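Shelving and Tray Layout, Brindville Workroom
Progress report to Nondetti, February
Prepared by Maribel Apaza

Work this period was on the yellow shelving unit and the black shoe-shaped trays that go on it. The unit is in place and in use. The tray order from Lokberg arrived in two deliveries, and we have started setting the trays out along the top surface.

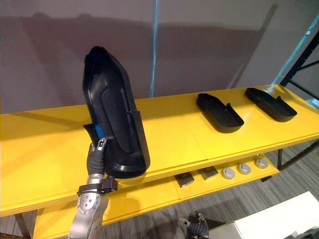
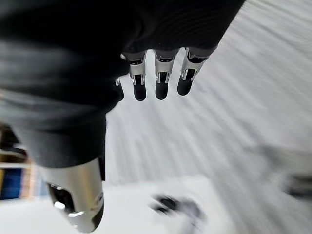
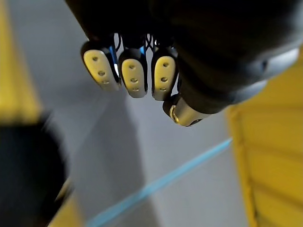
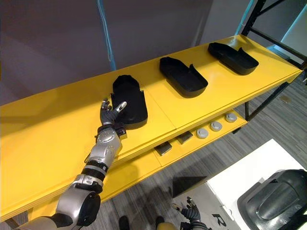

Tray layout work at Brindville. First and last pictures: black trays at the yellow shelving unit.

Shelving
The top surface is made of flat yellow panels on a plywood edge. There is a second tier underneath, which we are using for small items. The round gray discs are kept on that tier in a row. Kariuki delivered the panels cut to size and we had no returns. One seam near the back corner sits a little high and will be sanded down.

Trays
We ordered 49 trays. Of these, 42 have been checked and accepted. The other seven had rough rims and are going back to Lokberg, who will replace them at no charge. The trays are open on top, with a rim around the outside and a rounded toe end. We are laying them at an angle to the shelf with the toes pointing the same way. Three to a unit leaves enough space to lift one out without moving the next. We tried four and it was too tight.

Spending
The grant line for this stage is $400. We have spent $375, mostly on panels and fasteners. The remaining $25 is set aside for sandpaper and shelf labels. The trays are paid for under the earlier supplies line and are not counted here.

Delays
The second tray delivery came late, which pushed the layout work back. The floor also had to be cleared before the unit could go in. Neither one changes the end date.

Next period
Sand the high seam and wipe down the top panels.
Label the front edge for each tray position.
Sort the lower tier and decide whether the discs need a box.
Check the replacement trays when they come in.

We would like a decision from Nondetti on the label format before we print. Samples are with Maribel Apaza and can be sent over on request.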